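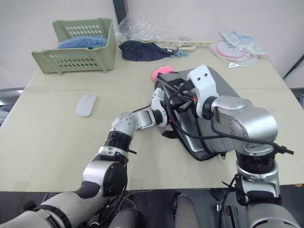
## Wrist cables dragging on soft stuff, two-arm build, how do you route yours?

**tin_lid_workshop**

Hi all, long time reader, first time I've been stuck enough to post. I share a workshop unit at Stalell with a few other people and for most of the year my corner of it has been taken over by a two-arm setup. Head camera looking down at the table, a camera at each wrist, grippers with the longish black fingers. I drive it by hand from a pair of leader arms and record the runs, and the plan is to train something off the recordings once I've got enough that aren't rubbish.

The job I picked to start with is putting a laptop in a laptop bag. I know, I know. Everyone told me to start with blocks and I did do blocks for a couple of weeks and got bored silly. A bag seemed like a proper challenge and I had an old grey one lying about.

So my trouble is the wiring. Everything from the gripper and the wrist camera goes down the outside of the arm in a bundle, and I left plenty of slack because the first time round I left too little and ripped a connector out. Now I've got the opposite problem. When both arms come in over the bag the slack on the right one droops and lies across the top of the bag, and when I pull back it takes the flap with it. Or it gets under the strap. Twice it's hooked the strap and swung the whole bag around, and once it sent the mouse onto the floor (mouse survived, battery cover didn't).

Things I've tried:

- Velcro ties every hand's width down the arm. Tidy for a day, then they creep toward the elbow and you get one big loop instead of a few little ones.
- Spiral wrap from Gadport. Looks great, but it's stiff enough that the wrist motor was working noticeably harder, and the gripper would drift off by a few millimetres when I let go of the leader.
- Fabric sleeves on the lower segments. These I like, and I'm keeping them, but they don't help up at the wrist where the twisting happens.
- Shorter camera cable. See ripped connector.

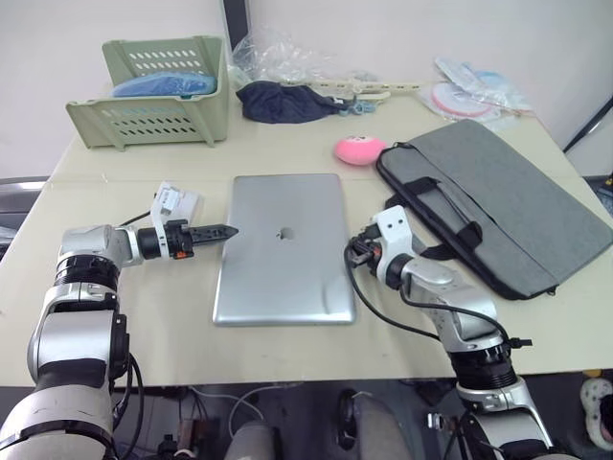 The second thing, and I'm not sure if it's related, is the laptop itself. Flat on the table with the lid shut there's next to nothing for a finger to get under. My fingers come to a point, which is lovely for picking up a peg and hopeless for a slab of smooth metal. What I do at the moment is push the laptop with one arm until it butts up against the other one, then try to pinch the short edge and lift. It works maybe one time in three by hand and I'm the one driving, so I don't love the chances of a trained policy doing any better.

I've got 165 runs saved so far. When I went back through them the cable is doing something daft in a good chunk of them, and I don't want to teach the arms that the way to open a bag is to snag it with a wire.

So, two parts to this:

1. How are you lot routing cables past a wrist that rolls, on a budget, without making it stiff?
2. Any tricks for lifting a shut laptop off a flat table with two ordinary grippers?

Not keen on suction, there's no air line at our end of the unit and the compressor at the other end is loud enough to wake the dead. Thanks in advance!

---

**mudguard77**

Zip ties mate. Heaps of them.

---

**saltbush_servo**

Right, I've been through pretty much all of this on my own pair, so here's what I landed on. Sorry for the length.

For the wrist, stop thinking about it as one bundle. You've got a part of the arm that bends and a part that rolls and they want different things. Along the bendy bits you want the cable fixed close to the joint axis, so it hardly changes length when the elbow moves. At the roll you want a loose coil, like a watch spring, one and a half turns around the wrist, not pulled tight. When the wrist rolls one way the coil closes up a bit and the other way it opens. All your slack lives in that coil and none of it hangs down. I printed a shallow cup for mine so the coil sits in it and can't flop over the front. Took 2 goes to get the diameter right - too small and it binds at full roll, too big and it bangs into the camera.

Anchor both ends of the coil hard. That's the bit people skip. If the end nearest the gripper can slide, the coil feeds itself out through the gap over a few dozen runs and you're back where you started with a big droopy loop. Use a clamp with a screw, something you have to undo with a tool. Velcro is for curtains.

Also swap the cable. If you're using the one that came in the camera box it's probably made to sit behind a desk and never move. I bought a roll of the soft silicone-jacketed stuff from Somboon (it's sold for model boats, funnily enough) and the difference in feel is massive. Your wrist motor will thank you. It does pick up dust and cat hair like nothing else, so if your place is shared with woodworkers you'll be wiping it down on Sunday afternoons like me.

Where to put the bundle once it's past the wrist matters too. You've said it runs down the outside. Does it end up on top when the arms swing in? On mine the outside became the top as soon as the elbow came up, and then gravity did the rest and it all fell forward. I moved it to the back of the forearm and it hangs behind the arm now, away from whatever's on the table.

On the laptop: don't lift it. Slide it. Push it toward the front of the table until a couple of fingers' width hangs out over the edge, then you've got a top and a bottom to pinch and your pointy fingers are fine. Your other arm holds it down while the first one gets its grip. You'd need enough reach to get under the front edge of the table, and watch your forearm there. I scuffed mine badly on the first try.

If you can't do that, stick a strip of something thin and grippy on the table so the front edge of the laptop sits a touch proud. A bit of cheating is allowed when it's your own shed.

And bin the bad runs. I know it hurts. I chucked the first batch of mine and the next model was better for it, on less data.

---

**tin_lid_workshop**

Oh this is gold, thank you! The coil makes total sense now you say it. I've had a bit of time so quick update.

Moved the right arm's bundle round the back of the forearm last night, using what I had in the drawer, no printed cup yet. Already much less flopping. While it was all apart I also wanted to know how hard the fingers close with the new routing, because I had a feeling the old bundle was tugging on the left gripper and robbing it of some squeeze. So I've been having it grab things that don't move. Tall metal frame at the side of our corner was the handiest.
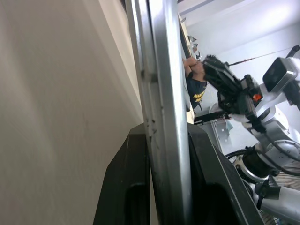 *Left wrist view, fingers closed on the metal frame.*

I back the arm off slowly and listen for the fingers letting go, which is about as scientific as I get. What I really want is a number. The gripper controller reports a position from 0 to 4,000 or so and mine sat at 2,034 with the fingers closed on the frame, but that only tells me how wide they are, not how hard they're pushing. Is there a cheap way to read force? Or do you all go by motor current and hope?

Haven't tried the slide-over-the-edge thing yet. My table's made of two panels with a seam running across and I'm a bit worried about the laptop corner catching on it on the way. Might tape over it.

---

**brolga_bits**

Coming in on the force question, the cable stuff has been covered well already.

Motor current is fine. It's noisy and it lies to you while the fingers are moving, so only look at it once they've stopped. Wait half a second, average a handful of readings, write it down. Then borrow a kitchen or luggage scale, hook it between the fingers and do the same at a few different squeezes. You'll get a rough curve on a bit of paper and that's plenty for a laptop. I wouldn't buy a sensor for this job.

What I'd be careful of is testing on a frame. It's stiff, so the position hardly changes and the current shoots straight up, and if you've got no limit set you can cook a small gripper motor in no time at all. Set the current limit first, low, then creep up. Ask me how I know, and then ask me what a replacement costs. Also do the test on something the same sort of thickness as what you'll be picking up. The linkage on most of these grippers has more or less squeeze depending on how far open it is, so a figure from a door frame won't carry over to a skinny laptop edge.

I'd disagree a little with saltbush_servo on one thing. I wouldn't bin all the cable runs. Keep the ones where the cable touched the bag but didn't move it, because you'll never get it to zero and the model may as well see a bit of that. Chuck the ones where it hooked the strap.

For the seam, put the tape on so it runs the same way as the seam, press the edges down well and check it each day. A lifted tape edge is worse than the seam ever was. I use the cloth tape from Cularar, matte, so there's no shiny stripe for the head camera to get excited about.

One more for the bag end of things. Prop it open before you start. A bit of cardboard folded in a V inside the mouth holds it enough to get the first corner in, and you can trim the card smaller and smaller as you get better. I did that with a pillowcase and got down to no card at all after a while. Soft things go a lot easier in steps.

---

**tin_lid_workshop**

Current limit wasn't set. It is now, ha. Marking saltbush_servo's as the accepted one for the cable coil but both were a big help.

Cup for the wrist coil is on the printer, silicone cable is ordered, and I've found a cereal box for the cardboard V. Still want to know if anyone's done the over-the-edge slide with a laptop that has rubber feet, mine grabs the tabletop something shocking when I push down even a little. I'll leave this open for a bit in case.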